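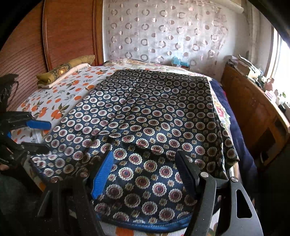

Silky cloth held at the hem with the hand-held gripper, blue ribbed pad on the left finger and black pad on the right.

Workshop Tips: Choosing Finger Pads for Fabric

Filed under: Grippers, Soft Goods
By Leokadia Kalinowski

Bedding is a hard test for a two-finger gripper. It is thin, it folds over itself, and the same bed can offer a fuzzy blanket, a cotton sheet and a slick cover within one reach. The notes below cover pad choice and setup for hand-held grippers used on cloth. Most of them carry over to the same fingers mounted on an arm.

Start with the slickest piece

Test on glossy fabric first. A pad that holds satin will usually hold cotton. The reverse does not follow. Take the cloth at the hem, where the stitching gives the pads a thicker edge to close on. Once the hem holds, move to the open cloth a hand's width in and repeat.

Pad types compared

Walczak ribbed pad. Good on hems and on anything with a fold. Ribs should run across the direction of pull. Turned the other way they act as rails and the cloth slides out along them. Wipe with a damp cloth when lint fills the grooves.

Tralari flat pad. Fine on cotton and towels. Poor on satin unless the grip force is raised, and at that point it leaves a crease. I keep a pair for terry cloth only.

Fondik textured pad. Picks up a single layer well. Also picks up the layer under it, so check what is between the fingers before lifting. Snags on loose weave.

Mixed pairs are worth trying. One pad with a firm grip and one with some give will often hold an edge that two identical pads let go. Mark which finger each pad came off. Swapping sides changes the result more than expected.

Force and closing speed

On the Altanero controller I set closing force to 9 newtons for thin cloth and 21 for blankets. Close slowly on thin cloth. A fast close pushes air ahead of the fingers and moves the edge away from them. If the edge keeps moving, press the fingertips lightly into the mattress and close from there.

Two grippers on one cover

Take the near edge first and hold it still. Bring the second gripper in from the side, low, with its fingers open. Pull along the edge until the slack is gone, then lift. Lifting with slack in the cloth drops the middle into a new fold. A fold already lying across the middle comes out more easily with a sideways pull than with a shake.

Camera settings

Busy prints are useful. A repeating pattern shows slip between frames much better than plain cloth. Shiny fabric next to a window will wash out, so lock the exposure on the cloth before starting. With a wide lens, straight furniture bends near the corners; take measurements from the center only.

Upkeep

Check the finger screws every 50 grasps. Side loads from pulling cloth work them loose. A drop of medium thread locker is enough.

My first ribbed pair was replaced after 4000 cycles, when the ribs had rounded over at the tips. The base was still sound.

Store pads flat and out of the sun. Do not leave the fingers closed overnight, or the pads take a set.

Next: Gripping zippers and drawstrings
Previous: Towels, folded and unfolded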